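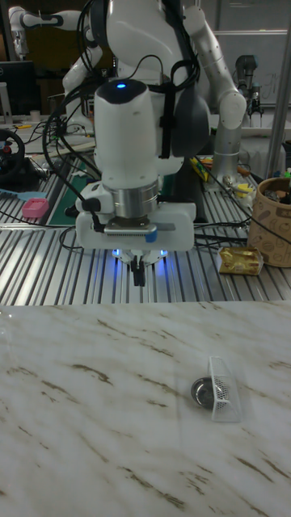 4. Mounting and first treatment of the table top

Valid for Dranell 866 tables with stone top, all leg heights. Text revised 1/17/20 by Vasanthi Arumugam, Michalík customer documentation.

Before you start with this section, the base must be fully assembled according to section 3. The four corner bolts of the base should be only hand tight. If you tightened them already with the key, please loosen each one by half a turn.

4.1 What you need

From the box:
- the top, in its foam sleeve
- bag C with the clear silicone pads and the felt pads
- bag D with the fixing brackets and short screws
- one bottle of Jostach stone sealer, 300 ml
- one white polishing pad, grade 4000

Not in the box:
- a spirit level, the longer the better
- a cross-head screwdriver, hand type
- two clean cotton cloths without print
- a soft pencil
- gloves for kitchen use
- masking tape (only for method B in 4.5)

CAUTION: The top weighs 54 kg. It must be carried by two adults, and on stairs by three. Do not carry it flat like a tray. Stone which is carried flat can break under its own weight, and the break comes without warning.

4.2 Unpacking the top

1. Put the carton on its long side, on a carpet or on the cardboard sheet from the base package.
2. Cut the two straps. Hold the carton with your other hand when you cut the second strap.
3. Open the flap which is marked with an arrow and fold it down to the floor.
4. Slide the top out in the foam sleeve. Leave the sleeve on.
5. Lean the top against a wall with the polished face to the wall. The lower edge should stand a hand's width from the wall, on foam or carpet.
6. Open the sleeve on the back side only and look for the sticker with the serial number. Write this number on the warranty card now, as the sticker will be hard to read when the table is standing.

Note: Small pits, color changes and thin lines that you can see but not feel with the fingernail are natural in this material. A line that catches the fingernail can be a crack. In this case do not mount the top. Contact the dealer, or send the serial number to the Plokosside service desk.

Note: The stone should stay in the room for one night before mounting if it was delivered in cold weather. Keep it away from the radiator during this time.

4.3 Leveling the base

A stone top does not bend to follow the base, therefore the leveling must be done with more care than for a wood top.

1. Bring the base to its final place. After the top is mounted you should not push the table over the floor.
2. Turn all four feet completely in, then turn each foot out by two full turns.
3. Put the spirit level on the long rail, on the short rail, and then across from corner to corner in both directions.
4. Correct the feet one after the other. Begin always with the lowest corner.
5. Press with your hand on each corner. If the base moves, the foot at the opposite corner has usually no contact with the floor. Turn it out until it touches.
6. Tighten the four corner bolts with the key from bag A. Check the level one more time, because the tightening can pull the rails a little.

If your floor is very uneven and a foot is turned out more than the red mark on the thread, put the flat steel washer from bag A under this foot. Do not use folded paper or cardboard. It becomes thinner with time and then the table starts to rock.

4.4 Placing the top

1. Clean the upper side of the rails with a dry cloth.
2. Take the silicone pads from bag C. Stick one pad on each position with a small drilled dot. Press each pad down for a few seconds.
3. Remove rings, watches and belts with metal buckles.
4. With one person at each short end, lift the top while it still stands on its long edge. Walk to the base.
5. Put the long edge of the top on the long rail, on the pads, and tilt the top slowly down until it lies on all pads. Keep the fingers outside of the rails!
6. Lift one side slightly if you must move the top to the center. Never slide it, as this rolls the pads away from their place.
7. Measure the overhang on all four sides. The two long sides should be equal with each other, and the two short sides also.

CAUTION: Danger of crushing the fingers in step 5. Agree before lifting who gives the command, and let only this person speak.

8. From below, put the brackets from bag D over the rail so that the hole of the bracket meets the brass insert in the stone. Mark with the pencil if you are not sure.
9. Turn in all the short screws by hand first. Then tighten them with the screwdriver until you feel resistance, and stop there.

Do not use a cordless driver for the short screws. The inserts are glued in the stone, and a driver can turn them out together with the glue. This damage is not covered by the warranty.

4.5 First sealing

The top leaves the factory polished but without sealer. You can put dry things on it at once, but no food, drinks or flowers until the sealing is done. Open the windows and wear the gloves.

Test first: put a few drops of clean water on a place near the edge and wait ten minutes. Wipe. If there is a darker spot, the stone is open and will take the sealer well. Let the spot dry completely before you continue. If there is no spot, the stone is dense, and one coat is enough.

Method A, for the polished top:
1. Wipe the surface with a cloth which is slightly damp with water only. Wait until it is dry.
2. Shake the bottle of Jostach sealer.
3. Pour a small quantity on the second cloth - not directly on the stone - and rub it in with round movements. Work from one short end to the other.
4. Do not forget the edges. The most stains we see in service are on the front edge, where people wipe coffee over the side.
5. Wait five minutes. Take off everything that still stands on the surface with the dry part of the cloth.
6. If a second coat is needed, wait two hours and repeat from step 2.
7. Leave the table without any object on it until the next day.

Method B, for tops with honed (matt) border:
Cover the polished field with masking tape along the border line and treat the border first. Remove the tape while the sealer is still fresh, then continue as in method A for the polished field.

Note: If a gray film remains after drying, the sealer was not wiped in time. Put a few drops of fresh sealer on the film, wait one minute and wipe with the white polishing pad, using almost no pressure. The pad must be used on the polished field only. On a honed border it will leave shiny places.

Keep the rest of the bottle, well closed and out of the reach of children. Cloths with sealer must be spread out flat outdoors to dry before they go in the garbage.

4.6 The first weeks

- Use coasters for wine, juice and everything with lemon or vinegar. The sealer slows down stains, but acid makes the polish dull also through the sealer.
- Put hot pots on a trivet.
- Clean with water and a drop of neutral dish soap. No bathroom cleaner, no scouring powder.
- After two weeks, check the short screws from below. It is normal that one or two can be turned a little more.
- Repeat the water test once every year. A table in daily use that was sealed in winter may be ready for its next test already in July, above all if it stands in front of a sunny window.

To move the table to another room, remove the brackets and take the top off in the opposite order of 4.4. Store the short screws in bag D and write on the bag which table it belongs to, if you have more than one. Replacement pads are ordered under the number of the table together with the letter of the bag; see the parts list in section 7.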